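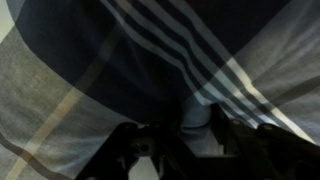 The folding arms at Galtetside: your questions

I'm Haruna Ichikawa and I run the floor at our Galtetside laundry. Since we put the arms in, people keep stopping me by the kettle to ask the same things, so I've typed up my answers. If yours isn't in the list, come and find me, I don't bite.

What do the arms do all day?

Mostly they pick up one item at a time from the pile and lay it out for folding. Shirts, tea towels, pillowcases, the checked stuff from the guest houses. Picking up sounds like the easy bit, doesn't it? For us it's a doddle, but cloth never sits the same way twice, and the arm has to find a bit of fold it can get its jaws round. Plaid is a funny one, by the way. Up close a nice neat check is just big bands of navy and grey with a few pale stripes running through, and it's surprisingly hard to say where the shirt stops and the crease begins!

Is anyone losing their job?

No. There were 18 of us on the folding side when the arms came and there are 18 now. What has changed is who does what. Kimie Sakai has moved to mending, which she'd been asking about for ages, and Itsuki Sakai looks after the arms on the early shift. (Yes, they're related. No, that's not how he got the job.)

Will my pay or hours change?

Your hours stay as they are. If you take the arm training you go up a grade once you've been signed off, and the new rate shows in your next pay packet. Rawan Akl in the office has the grades written down, so please ask her and not me, I always muddle them.

Are they faster than we are?

Goodness, no. On a decent shift one arm gets through 210 pieces, and most of you would have that done well before dinner. Where it helps is the late stretch, when wrists are sore and everyone's a bit fed up.

What do I do if one drops something or gets stuck?

Press the yellow pause button on the post and wait for the light to go steady. Then you can go in and free the cloth. Please don't tug it while the jaws are shut, we've had two torn hems that way and one of them was mine. If it happens again on the same pile, write it in the Parnano book and carry on by hand.

Does it film us?

There's a small camera by the gripper and it points at the cloth. Your hands might pass by when you're topping up the pile. Daichi Sugawara went through all this at the September meeting and his notes are pinned up next to the lockers. The pictures are kept for 20 days and then wiped.

Can I say no to working with them?

Yes, and a few people have. Hand folding isn't going anywhere, the fitted sheets alone will see to that. Have a word with me and I'll put you on the long tables.

How long is the training?

Two mornings, starting at 7.30, in the room behind the presses. You get a go on the arm on the first morning, with old towels. Bring a jumper as it's freezing in there.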